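# Drostden two-finger gripper, with linen and kitchen fingertips

**Hire or purchase · fits most small arms · in stock from November**

Can a machine do the chores yet? We get asked this every week at Gralico, usually by someone who runs a guest house and has just folded a mountain of bath sheets. The short version is: some of them, slowly, if you set things up well. This page covers the gripper we'd start with, and what we've learnt by putting it to work on ordinary jobs.

## What you get

- One Drostden gripper body, two fingers, parallel closing
- Linen fingertips (soft, broad, fitted as standard)
- Kitchen fingertips (ridged, wipe-clean)
- Mounting plate and bolts
- 3 m cable and the Ayele control box
- Printed set-up guide, which Hanne Ketilsson rewrote this spring and which is now readable!

The force setting runs from 1 to 100. For cloth we'd begin low, at a setting of 7, and creep up until the fabric stops sliding out. Thick towelling needs more than a tea towel does, and a wet one needs more again. Please don't start at the top and work down – we've had mugs back in pieces that way.

## Jobs it does well

Picking up single items of washing from a basket is the one we're proudest of. Our test cell in the back workshop went through 3,135 pick-ups with flannels, hand towels and pillowcases before we put this gripper in the catalogue, and the fingertips were still good at the end of it. Socks are fine too, though pairing them is a matter for whatever software you're running and the hand has no opinion.

Loading plastic crates on a packing bench works nicely, so does passing tools back and forth, and so does clearing cups from a table if the cups have handles or straight sides. Mebrat Araya has one in her bakery that shifts empty proving baskets on to a trolley overnight. She tells us she has stopped staying up to watch it, which we take as high praise.

## Jobs it half does

Folding. A good arm with this gripper will fold a flat, square towel in half and in half again, and it's a lovely thing to see the first time. Give it the same towel in a heap and you'll wait a while, as it has to find a corner first, and corners hide. Fitted sheets are beyond it. (They're beyond most of our staff as well.)

Wiping down worktops is similar. Big open surfaces come up well, but crumbs behind the kettle stay behind the kettle. Opening cupboards depends on the handle. Bar handles, yes. Little round knobs, only with the kitchen fingertips and some patience.

## Jobs to leave alone for now

Ironing, anything with a needle, anything with a lit hob. Glassware, unless you're fond of sweeping.

## A word on cloth
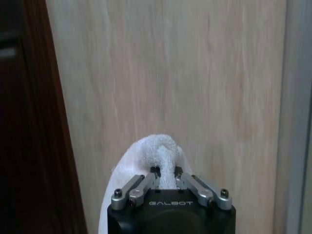
Cloth is the hardest thing in a house for a machine to handle, much harder than tins or boxes, and it's where we spend most of our support calls. It has no fixed shape, so you can't tell the arm where the edges will be. What you can do is get the pinch right. A gathered fold works better than a single layer, and the white towel between the black fingertips of that GALBOT gripper is a good guide to how it ought to look, squeezed into a narrow bunch where the tips meet and puffed up into a hump above them. If you've only got a whisker of material in the fingers, open up, go a little deeper and try again before lifting.

## Care

Take the fingertips off and wash them by hand in warm soapy water. Let them dry fully before refitting. Lint gathers round the pivots if you do a lot of towels – a soft paintbrush shifts it. Don't oil the fingertips, ever.

Spare fingertips are sold in pairs. The older Wasik tips will fit the body, but they're harder and tend to leave marks on delicate fabric, so keep those for crates.

## Hire and questions

Hire is by the week, with up to 7 days' free set-up help by phone. Ask for Ferdinand Kofler if it's laundry or Noelia Palacios for anything on a shop floor. If you've a chore in mind that isn't listed, send us a note of what it is and how big the items are, and we'll try it on the bench and tell you how it went.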